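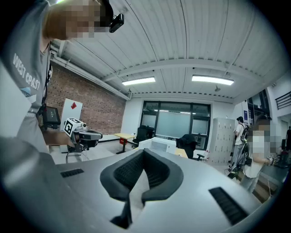
How does a T-shirt get its words?

Have a rummage in your drawer and pull out a T-shirt with writing on it. It might have the name of a team, a place by the sea or a silly joke about dinosaurs. Now turn it inside out. Can you still see the letters? Give them a gentle rub with your finger. Are they smooth, rubbery or a tiny bit rough? You've just started doing some detective work!

Before the words, there's a plant

Lots of T-shirts are made of cotton, and cotton grows on bushes. After the flowers drop off, the plant makes round green pods called bolls. When a boll is ripe it splits open and out puffs a ball of white fluff, with the seeds tucked inside it. Machines pull the seeds out, and the fluff is combed and twisted into long thin thread called yarn.

Then the yarn is knitted. Yes, knitted, just like a woolly jumper! The loops are so small that you need a magnifying glass to see them properly. Try it if you've got one. Those loops are why your T-shirt stretches when you pull it over your head and springs back again afterwards.

Squeezing ink through a screen

One of the best ways to put words on a shirt is called screen printing. The screen is a very fine mesh stretched tight over a frame, a bit like a tea strainer that somebody has flattened. Part of the mesh is blocked up so that ink can't get through. The part left open is the shape of the letters.

The printer lays the screen on top of the shirt, pours a line of thick ink along one end and drags it across with a rubber blade called a squeegee (a brilliant word, say it out loud). Ink squeezes through the open holes and lands on the cloth. Lift up the screen and there are your words!

Each colour usually needs its own screen. A picture in blue and white needs 2 screens, and they have to line up exactly or the blue bits will be in the wrong place. White ink on a dark shirt is extra tricky – the dark cloth likes to show through, so printers often put down two layers.

After that the ink has to be heated until it sets. If you skipped this part, the letters could come off in the wash and turn everybody's socks a funny colour.

A visit to the print shop

The Vinis print shop in Sternby makes shirts for school clubs and running races. In September it had its biggest order ever: 242 shirts for the Takberg fun run, every one of them with a green hedgehog on the front. The hedgehog had 50 spines, and all of them had to come out sharp! The first shirt off the table was a bit smudgy, so it was kept as a rag for wiping the squeegees.

Other ways to do it

Transfers are printed on a special sheet first and then pressed on to the shirt with a very hot plate. They often feel smooth, like a sticker.

Embroidery is sewn on with coloured thread. Look on the inside and you'll find lots of little stitches going back and forth.

Some printers work like the one you might have at home, only much bigger. They spray tiny drops of ink straight on to the cloth, so they're great for photographs.

Make your own potato shirt

You will need an old plain T-shirt, fabric paint, a big potato, a piece of cardboard and a grown-up to do the cutting.

Slide the cardboard inside the shirt so the paint doesn't soak through to the back. Ask your grown-up to cut the potato in half and carve a simple shape that sticks out. Dab it dry with kitchen roll, brush on a thin coat of paint and press it down firmly. Count to five and lift it straight up.

If you want to print a letter, watch out! Prints come out back to front, so an R has to be carved the wrong way round. A, H, O and T are much easier.

Leave your shirt flat until the paint is dry, then check the paint bottle to see if it needs ironing. That's another job for your grown-up.

Words to know

Boll: the pod of a cotton plant
Yarn: long twisted thread for knitting or weaving
Mesh: a net with very small holes
Squeegee: a rubber blade for pushing ink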